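Running a hand-held gripper demonstration at an open day: surface, wear and timing

Question

Our workshop at Skustbridge has an open day in April and I have been given the manipulation table. The plan is that a member of staff works a pair of hand-held grippers on simple household objects, and visitors then have a turn. I saw a similar table at Lunurness and would like to copy the general arrangement. Three points I am unsure of:

1. Is a plain pale work surface worth the trouble, or will any table do?
2. How worn can printed fingers be before they need replacing?
3. How long should each visitor get? We expect groups of 15.

Budget is small. I had been quoted 2,399 for a ready-made table and will not be spending that.

Asked by Saber

Answer 1 (accepted)

Taking 1 and 2 together. A plain pale surface helps the audience as much as anything, as dark fingers show up clearly against it. Matt if possible. Shadows will still fall between the fingers and I would not try to remove them.

On wear, go by the gripping faces. Small chips along the top edge or the outer side are cosmetic. Check that the screws are tight, close the fingers on a strip of paper and pull. If the paper slides out easily at one end, the faces are no longer meeting and you should print another pair. Ours get this check every 500 grasps, which is probably too often.
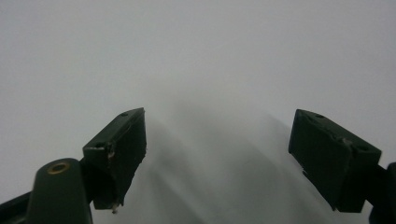

Answer 2

On point 3, work backwards from the task. With 2 grippers on the table, one visitor per gripper is possible but they get in each other's way, so I give both to one person and keep the task short. Putting soap in its dish is a good one.

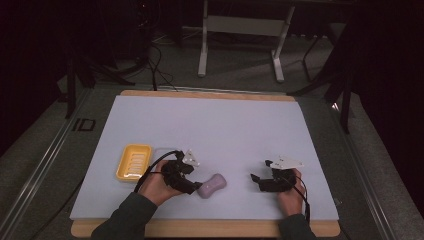

Visitor turns should be timed by attempts, with three attempts each and then change over. A clock makes people rush and they squeeze too hard. Set the start position the same way every time: yellow dish to the left, bar of soap a short distance to the right of it, and leave the middle of the board clear for the other gripper. Mark the positions lightly in pencil. Route cables away from where the queue forms – somebody will step back without looking.

For a group of 15, allow over an hour including talk. We ran ours on a Wednesday afternoon and the second group started late.

Davoud Jafarzadeh

Answer 3

Can't help with the fingers but we used an offcut of board from Ilus and it was fine. Do bring spare soap.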